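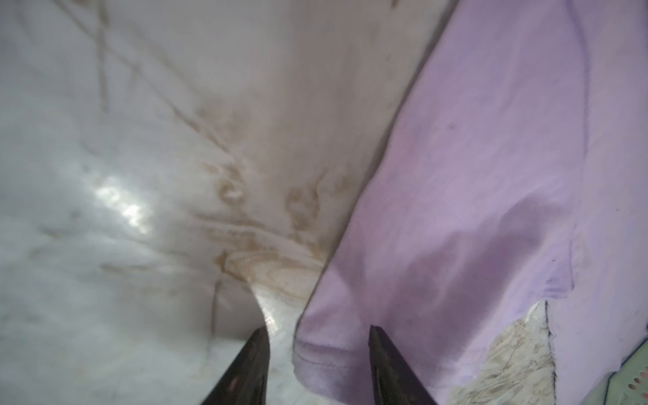 Bohumila Machala folded shirts for a hotel laundry in Trustthorpe for 18 years, and she still does her own on the kitchen table. A bed is too soft, she says. The cloth sinks and the creases stay in.

She lays a T-shirt face down and smooths it from the middle outwards.
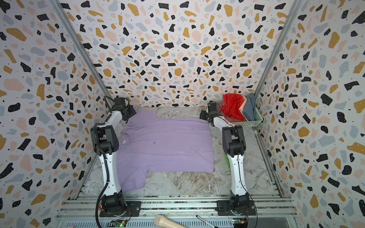

Then the sleeves go in, the sides follow, and the hem comes up to the collar. A thin cotton shirt takes her 8 seconds. Thick ones she folds once less, or they spring open in the drawer.
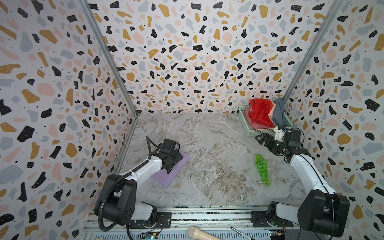 Photo: Kinga Vida

Anything waiting its turn stays in a basket at the back of the table. She likes the plastic sort with holes, which lets air through if something is still a little damp. Stained things are held back and washed again before they are put away. 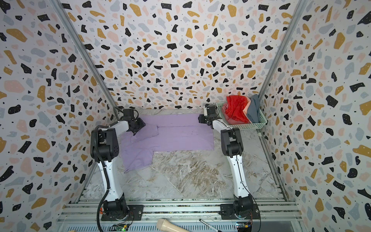
Should T-shirts be ironed before folding?

Most don't need it. Shake them out when they come off the line, smooth them flat by hand and fold them the same day.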